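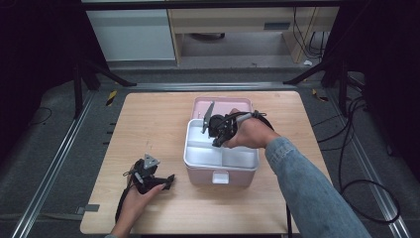 ## Two grippers and a pink box

Fitzgerald Pruitt has spent most of January opening and shutting the same pink plastic box, and he would like it known that he has a degree.

"My mother thinks I build robots," he says. "I sort of do. Mostly I hold things."

What he holds, at the Bidlow workshop, is a pair of black hand-held grippers, each trailing a cable off the front of the table. He has been comparing two makes, the Eltach and the Birhane, and has 381 trials in a spreadsheet to show for it. The target is 2000. He mentions this in the tone other people keep for mortgages.

The box was his idea, and he regrets it. Inside is a white tray divided by partitions so thin that flat jaws tend to meet them before they meet anything useful. "Blocks are easy. Anybody's gripper looks brilliant with blocks. Then you ask it to go in behind a tray, and suddenly everyone wants to talk about calibration."

So which is better? He winces. The Eltach closes more evenly, he says, and he'd trust it with an egg. The Birhane is lighter on the wrist, which starts to matter after lunch. "With the Eltach I get cleaner runs and a sore thumb. If you could bolt one handle to the other's fingers I'd buy it tomorrow. I've suggested this to both firms. One of them sent me a mug."

The cables are his other complaint. Rimberg, who make the controller, offer a longer set, and he tried it for a morning. "I stood on it."

He is left-handed, and wonders whether the results should say so. At present they don't. The left gripper mostly steadies and the right one does the fiddly part, the wrong way round for him, but that was how the first batch was done and he isn't starting again.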